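Refitting a two-drawer desk cabinet

September 2, 2018

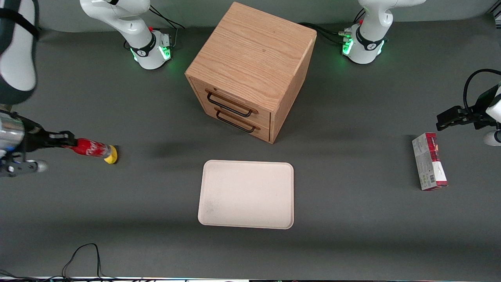

How much weight can a small drawer take before it starts to bind? With plain wooden runners and no metal slides, I work to 600 grams per drawer and have had no trouble at that figure.

The cabinet is light wood with two drawers, one over the other, and a long black bar handle on each. I had it from Grímur Bisgaard in March, when he cleared out his office at Turkach. The original knobs were missing and the holes had been filled badly. Bar handles hide the filler, which decided the matter. There are still a few dark marks on the top panel. I sanded them once, lost more surface than I liked, and stopped.

Contents are sorted by how often I reach for them. The upper drawer takes pens, tape and the short ruler. The lower drawer takes spare batteries, fuses and the Niskanen catalogue, folded once. Small cartons go in on their long side -- flat, they ride up and catch on the drawer above. Bottles stay out of it altogether, capped or otherwise, after a leak of machine oil in the previous cabinet.

The shallow tray is for whatever has not been sorted yet. It has a thin rim and rounded corners, so it wipes clean with a cloth, although the scuffs inside do not come off. I empty it at the end of each day.

Remaining work: wax on the lower runners, and felt under the 4 corners of the base. The felt from Funadeck is too thick and lifts the cabinet enough to make it rock -- I shall try the thinner sheet next.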